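A day at the Dasthorpe land mediation open day

We left Folmont in the dark with a flask and a bag of cheese rolls, and were parked behind the old corn exchange in Dasthorpe before nine in the morning, which gave us time to walk once round the market square and argue over which of the two bakeries to try on the way home. Our own group has been hearing boundary and access disputes for a fair while now, mostly hedges, shared drives and the odd blocked footpath, and I'd wanted to see how Dasthorpe does it ever since their coordinator spoke at our May meeting. They take on the big ones! Grazing rights, family holdings split three ways on a handshake, the sort of quarrel where the grandchildren no longer know what the first row was over but still won't sit on the same side of the chapel.

The mediation rooms are upstairs in the Mulcahy building, a narrow place with a green door and a staircase that makes everyone arrive slightly out of breath. Khrystyna Dovhaniuk met us at the top. She has run the service through two changes of council and a flood in the basement, and she talks very fast and very well, so my notes from the first hour are a scrawl. I've done my best with them.

The room itself

I had pictured a long table. They did have one once, and Khrystyna said it was the worst thing they ever bought, as the parties always took the two far ends and had to raise their voices. Now it's a ring of ordinary chairs and two low tables for papers. Each side comes in by a different door, ten minutes apart, and each is given a cup of tea and a quiet word before anyone sits down. The elders (they do call them that, whatever their age, and one of them is thirty-four) sit among the families and not in a row facing them. I liked this very much and have already measured up our back room at Folmont to see whether it could work. It could, if we moved the piano.

One other thing about the room. There's a wall map of the whole valley, hand-coloured, with every old field name written in. People go straight to it. We watched a man who'd come in off the street just for the biscuits stand in front of it for a good quarter of an hour, then fetch his brother in to look at the spelling of their top meadow. Khrystyna reckons half the useful talking in any case is done on foot in front of that map, with a finger on it.

The Trakent grazing case

The main talk of the morning was Gobnait Ní Chonaill's, on the Trakent settlement. Some of you will have heard bits of this. Trakent is a stretch of rough upland shared by farms from 13 townlands, and for nine years two groups of them had been at odds over who could put sheep on the eastern side, and when, and who was to mend the wall. There had been solicitors' letters, a gate taken off its hinges, and a wedding with two separate receptions. Gobnait was brought in as the outside chair, being from well beyond the valley and related to none of them.

She didn't start with the law. She started by asking each family to tell her how they had used the hill when the oldest person in the house was a child, and she wrote it all down and read it back to them, in front of the others, the next time they met. It took the whole of a winter. "They were much more alike than they expected," she told us, "and they were a bit cross with me for showing them." There was a big laugh at that, mostly from the Trakent people, several of whom had come along and were sitting by the radiator.

What came out of the reading was that both sides had been relying on a paper that said something different from what each had been told it said. Nobody's grandfather comes out of the story as a crook, I'm glad to say. A clerk had copied a boundary description and left out a stream. One side had the copy and the other had a memory of the original, and each was quite sure the other was lying. The missing stream was found in the end in the county records, in a bundle of 149 deeds which had been filed under the wrong parish, and I would have given a great deal to be in the room when they turned that page over.

The agreement they signed is only two sheets long. It covers the dates for moving stock, the share of the wall each group keeps up, and what to do when somebody dies or sells, and it's written so that any of them could read it out at the kitchen table. Gobnait passed copies round. I was struck by one clause that says if there is a complaint, the person complaining must first walk up to the spot with the person complained of. They have done it four times. Twice the complaint was dropped on the way up, she said, and once they came back having found a ewe neither of them owned.

Sitting in

After the break we were allowed to sit in on a practice hearing, with members of the Dasthorpe panel playing the families. I was doubtful, having seen some painful role play over the years, but these people throw themselves into it. The case was a made-up one concerning a shared well and a new fence. One panel member, as the aggrieved aunt, stormed out so convincingly that a visitor from the coast went after her with a tissue.

The thing I noticed most was how slow they let it be. There were long silences and nobody filled them. When the aunt came back in, the chair simply told her where they had got to and asked whether she wanted to hear it again. She did. The chair said it all again in the same words, with no sigh and no hurry. I timed the hearing at 40 minutes and would have guessed at half that.

Points I wrote down for our own panel:

Ask who isn't in the room. In land cases there's often a sister abroad or a cousin who was bought out, and an agreement made without them may not hold.

Read the summary aloud before anyone is asked to agree to it.

Leave the question of blame until the use of the land is settled. Quite often people don't go back to it.

Keep the maps out on the table from the start.

Have somebody whose only job is the writing.

I did ask about the cases that fail, and Khrystyna was very open on that. Some never get as far as a first meeting. Some reach an agreement that falls apart at the next lambing, or the next funeral, and then it goes to court after all and costs everyone a great deal. She doesn't treat those as wasted. The papers gathered for a hearing are all listed and handed back, and a family that ends up before a judge at least knows what it has in its hands. She also said, and I thought it a brave thing to say at an open day, that they had once been too keen for a settlement and had leaned on a widow who should have been given longer. They now have a rule that nothing is signed on the day it's agreed.

Lunch, and the walk

Lunch was soup and brown bread in the room below, and I must mention the rhubarb cake. We sat with two of the Trakent farmers, from opposite sides of the old quarrel, who spent the entire meal disagreeing about tractors. In the afternoon those of us with proper boots were driven out to see the wall. It was blowing hard and we couldn't hear half of what was said, but you can see the new stretch quite clearly where the stone is paler, and the stream from the missing line in the deed runs right beneath it through a square gap. It's tiny. I stepped over it without noticing and had to be called back! All that trouble, and a child could dam it with one welly.

We got back to the Mulcahy building in time for the questions. There was a good one from a young solicitor about whether signed agreements should be lodged with title documents, and a long answer I won't try to repeat. The short of it is that the panel always tells people to get their own legal advice on anything that changes who owns what, and keeps itself to how the land is used and how people are to behave over it. That's our own line at Folmont too, so it was good to hear it put so firmly. 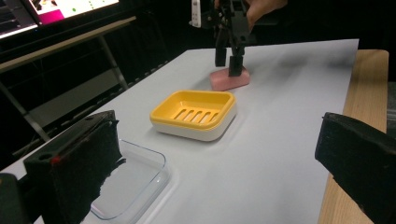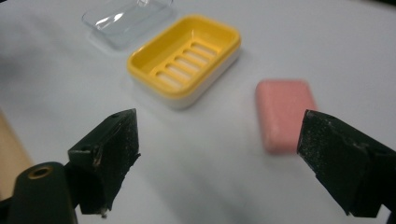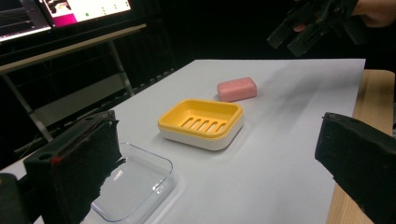

Folmont Neighbours' Newsletter, Issue 40, page 9

What we would like to try

Three of us talked all the way home (and yes, we did stop for buns, the left-hand bakery, very good). We'd like to bring the following to the next panel meeting. First, a big map for the back room, with the field names on. The school may be willing to help with the lettering. Second, the rule about not signing on the day, which would have saved us a lot of bother over the drive at the end of Chapel Row. Third, a return invitation. Khrystyna has said she'd gladly come over with two or three of her panel for an afternoon, and Gobnait may be able to join them if the dates suit. She'd want to sit in on one of our hedge cases, having never done a hedge.

If you would like to come on the next visit, put your name on the sheet by the noticeboard. There's room for two more in the car and the stairs are steep, with a handrail on one side only. Copies of the Trakent agreement, with the families' names taken out, are in the blue folder in the office. Please read it there and leave it in the folder, as it's our only set until the copier is mended.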